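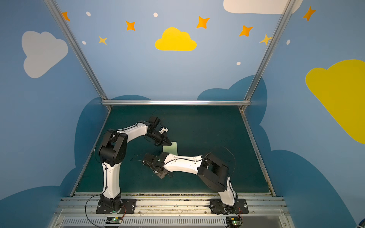 Folding booth at Istcombe, both arms over a pale green sheet.

Paper folding automation (Istcombe)

16 shares | 0 comments

Paper folding automation at Istcombe is the use of paired robot arms for short-run hand folding at the Istcombe finishing shop in Irkent. Covers inserts, odd-size leaflets, gift wraps and the corner folds that a buckle folder can't do. Work of this kind was done entirely by hand before the booth came in. Part of it still is.

The term "the booth" in shop use means the enclosure plus both arms. "The bench" means the hand folding tables, which are still there. The two get mixed up in older job sheets.

Background

Istcombe is a finishing shop. Cutting, scoring, folding, wrapping, boxing. It does not print. Printed sheets arrive flat from other firms and leave as something else.

Long runs have gone through ordinary folding machines for decades. Those machines like standard stock and straight folds, parallel or right-angle, and they like a lot of sheets at once. A run of 400 was treated as the low end, because setting the machine could take longer than running it. Anything shorter or stranger went to the bench. So did anything with a diagonal fold, a tucked corner or a fold that had to stay soft.

Bench folding was skilled but not graded as skilled. This was a long-running complaint. Folders were paid on the general finishing rate, the same as packing, and a good folder was often kept on the bench for years because there was no replacement. Sore thumbs, sore wrists, dry skin from the stock. Bone folders helped some.

The booth was put in during August, when the shop is slow.

Equipment

The station is a tabletop inside a frame of aluminum extrusion, with a wall at the back and on both sides. Walls are sky blue with clouds and stars. Tabletop is dark green. The two arms stand side by side on black mounting plates along the front rail and reach inward, so that the grippers meet over the middle of the table. Each arm has a small control board below its base. The green light on the board is what operators look for first when they walk up.

Arms are white and black, jointed, with a black gripper at the end. Not large. People who have seen car plant robots on television tend to be surprised by the size.

Sheets are placed flat between the arms. Color stock is easier for setup work than white, in the view of most operators, though the booth has been run on both. Pale green is the usual scrap stock for tests and so turns up in most training sessions.

Method

A sheet goes down flat. One arm steadies, one lifts. The lifting arm takes a corner or an edge, brings it over, and the other presses or holds while the crease is made. Then release, check, take away. For a two-fold piece the roles may swap half way.

The hard part is the lift. Paper lying flat on a flat surface has nothing to grab. A person does it with a fingernail or a slightly damp fingertip and never thinks about it. A gripper has to come in low at the edge and close on something very thin, and if it comes in too high it gets nothing, too low and it pushes the sheet across the table. Most failed folds at Istcombe are failed lifts, going by the fault log. Second most common is the double lift, when two sheets were set down stuck togther.

Crease quality is judged by a person. There was talk of having it checked automaticaly. Dropped for now.

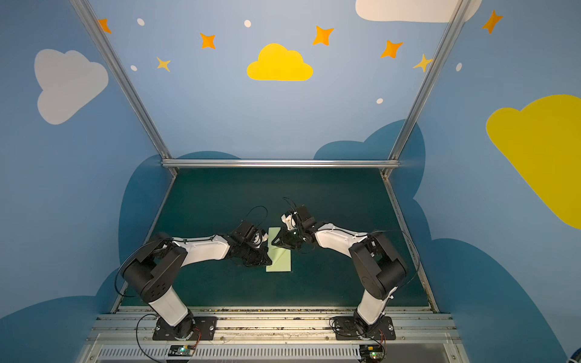 Tavion Rosenthal

Division of work

A folder assigned to the booth does not fold, or folds only the rescue pieces. The job is placing sheets, watching the lift, pulling bad pieces, and deciding when to stop. Also setup for each new job, which is done by running slow on scrap, correcting, running again. Setup is where bench experience counts. Someone who has folded a piece by hand knows where it wants to go wrong: which way the grain runs, which corner springs back, whether coated stock will crack on the outside of the crease.

Early on the shop tried putting newer staff on the booth and leaving the experienced folders on the bench, on the theory that the booth was button work. Bad results. Setups dragged, scrap piled up, and the experienced people were called over all day anyway. Reversed within the month.

Current arrangement:

Bench folders rotate through the booth in half-shift turns. Anyone may decline. Two have declined throughout and stay on the bench full time.

Setup is done by a folder and a technician together. The technician moves the arms, the folder says what is wrong with the fold.

Rescue pieces go to the bench in a tray and are counted to the booth, not to the bench folder's own tally. This took some arguing.

No one works inside the enclosure while the arms are live. Hands out before restart, said out loud.

Effects on staff

Mixed, and the accounts differ depending who is asked.

Hands: fewer complaints. This is the clearest change. The repeat corner folds that did the most damage were the first jobs moved over, and the rotation breaks up what remains.

Attention: more tired in a different way. Folding by hand lets the mind wander, or lets people talk. Watching a slow machine does neither very well. Folders on the booth report that an hour watching feels longer than an hour folding. Half-shift turns were brought in for this reason, full shifts having been tried first.

Talk: the bench is sociable. People sit across from each other. The booth is one person, facing in. Several folders gave this as their main objection, ahead of pay or job security. The bench was later moved so that it runs alongside the booth, which helped a bit.

Pay: booth setup carries a separate rate. Bench work without booth turns does not. The two who declined are therefore on the old rate, and this is not settled. The position of the shop is that setup is a different task. The position of the folders is that the bench trained everyone who does setup.

Jobs: no layoffs have been tied to the booth. Two folders who retired were not replaced, and opinion on what that means is divided.

Output

Slower than a person per piece. Any good folder beats it over a single hour, easily. The gain is in steadiness over a whole shift and in the jobs that used to be turned away or pushed to the end of the week.

The reference job in the shop is the Dufour wrap, a green gift sheet with one turned corner, ordered in lots of 500. Under hand folding the lot was split across the bench and usually finished with sore hands and some grumbling. It is now a booth job with the rescue tray alongside. The longest count on record between operator stops is 998 pieces, across two lots run back to back. It has not been repeated, and the folder on shift has said the stock that day was unusually good. A normal run has a good many more stops than that.

Tuesday is kept free of booth orders for setup and repairs. In practice it is often eaten by late bench work.

Limitations

Damp days. Sheets curl, sheets cling. Hand folders adjust without noticing, the booth needs its lift height reset.

Very light stock. Tissue is not attempted.

Dark stock on the dark tabletop. Edges are hard to find, for the operator too.

Small debris. Offcuts and paper dust collect along the front of the table and under the sheet they leave a mark. Sweeping is on the checklist at each changeover. Gets skipped.

Anything needing three hands. Some gift wraps do, and at the bench a second person leans over and puts a finger down. There is no equivalent.

Terminology

Lift: getting the corner or edge off the table.
Ghost: a closed gripper with no paper in it.
Rescue: a piece begun in the booth and finished by hand.
Soft fold: a bend that is not creased. Bench only at present.
Walking: the sheet creeping across the table over repeated touches.

See also

Hand folding
Buckle folder
Grain direction
Job rotation
Repetitive strain

This article needs more detail on the years before the booth. The section on pay may be out of date.

Was this page useful? Yes 16 No 0

Get new articles by email. Enter your address to subscribe. Unsubscribe at any time.

We use cookies to remember your settings and count visits. Accept | Manage choices

Contact | Corrections | Terms of use | Copyright the contributors | Back to top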